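Irnmont Woodworking Forum > Finishing > Wiping varnish vs. hardwax oil on a bench-height table

pesada_mill
Finishing a large table top for a shop office. It will see coffee cups, paper, some light assembly work. I have it sanded to 150 and have been going back and forth between a thinned oil-based varnish and a hardwax oil. Total budget for finish is small. Shop is unheated and February here is not kind to anything with a long cure.

Questions are film thickness, repairability, and whether I should go past 150 before the first coat.

kettle19
Varnish. Four wiped coats, 24 hours between if you can hold the room at 65 F, longer if you can't. Scuff with 320 between coats. Hardwax oil is fine until somebody leaves a wet cup on it overnight.

R. Marciniak
Disagree with the above on repairability. With a hardwax oil you can sand one spot, reapply and buff, and the edge of the repair disappears. With varnish you are recoating the whole top or living with a witness line. 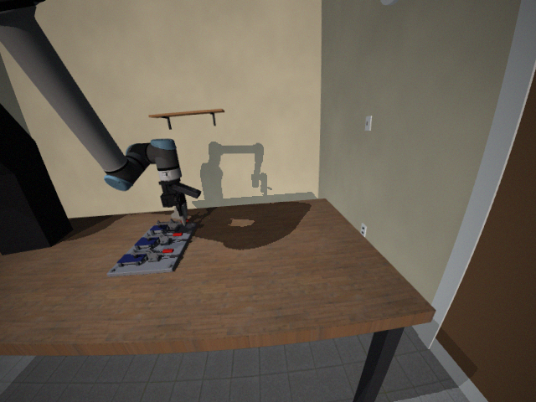

Sheen is the other thing to settle before you buy. Satin varnish gets its look from flatting agent, and if you don't stir the can every few minutes the last third goes on duller than the first. A large top shows that right away, more so if the table stands in the corner of a room, like the wood one here with the gray board on it, where light coming along one wall rakes across the full length. Gloss for the build coats, satin for the last one only.

kettle19
The witness line argument gets repeated a lot. I have spot-repaired varnish with a padded coat feathered out and rubbed down with 0000 wool. At satin you can't find it. At gloss, agreed, you can.

cai_d
What sanding grit did people stop at? The Ruvo can I have says 120 to 150 for hardwax and gives nothing for going finer. I went to 220 on a test board and it took noticeably less oil. Color was lighter too.

R. Marciniak
120 to 150 is right for that type. Past that you close the surface and the oil sits on top. For varnish, 180 is enough.

pesada_mill
Test boards done, same stock as the top, both products. 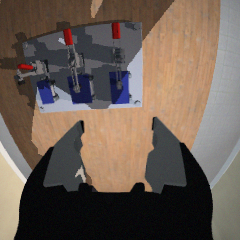
Hardwax at 150 gave the warmer color. Varnish at 180 built faster than I expected and leveled well at three parts varnish to one part mineral spirits. After a cup test of 20 hours the hardwax board had a faint ring that came out with a gray pad and a little fresh oil. The varnish board had no ring.

kettle19
So the varnish passed and the oil didn't.

pesada_mill
The oil was back to normal in five minutes. I count that as a pass for an office.

cai_d
How long before you can set things on it for good? I'm at three days on mine and it still smells.

R. Marciniak
Light use at three days, no mats or rubber feet for three weeks. Double that in an unheated shop. Lay the rags out flat outdoors to dry, single layer, with either product.

pesada_mill
Going with hardwax, two thin coats, underside as well. Will post the moisture readings once the heater is in.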